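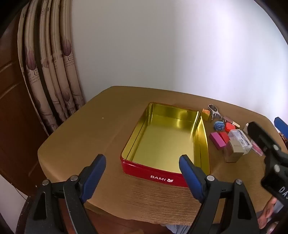
Ridwood Tin Swap: Frequently Asked Questions
Last updated August 12, 2020

What can I bring?
Any metal tin that once held cookies, tea, candy, crackers or similar. Tins without lids are fine. Put them on the open shelf by the door.

What don't you take?
Paint cans, fuel cans, aerosols, and anything that has held motor oil or garden chemicals. We also turn away tins with rust on the inside.

Do I need to wash them first?
Yes. Use warm water and dish soap, then dry them right away with a towel. Leave them open overnight before you bring them in. Tins put away damp will rust along the seams.

How do I get a price sticker off?
Warm it with a hair dryer and peel slowly. Cooking oil takes off most of the glue that stays behind. Don't use steel wool on a printed tin, as it scratches the color.

Do I have to bring a tin to take one?
No. There is a limit of 26 tins per household per month. If you need more for a wedding or a school project, write to Oona Peltonen at least 2 weeks ahead.

Is there a charge?
Swapping is free. Replacement lids from the Selus box cost a dollar each. They fit round tins only.

Can I store food in a swapped tin?
We don't check tins for food use. Line the tin with parchment or keep the food in its own wrapper. Many people use them for buttons, seeds, screws or letters.

Can I bake in one?
Please don't. Some tins are joined with solder, and printed coatings can give off fumes in a hot oven.

I collect older tins. Can you hold one for me?
We hold a tin for one week with your name on it. Sang-wook Ki keeps the want list and can add a maker or a size. He can't give values over the phone.

What happens to tins that don't get picked?
They go to scrap after three months. Last year that came to roughly 1000 tins, mostly dented ones.

Where do I park?
Behind the Ikonen building. The front spaces belong to the dentist.

Were you closed in July?
Yes, for floor repairs. Regular hours are back, and tins reserved before the closure are still on the hold shelf.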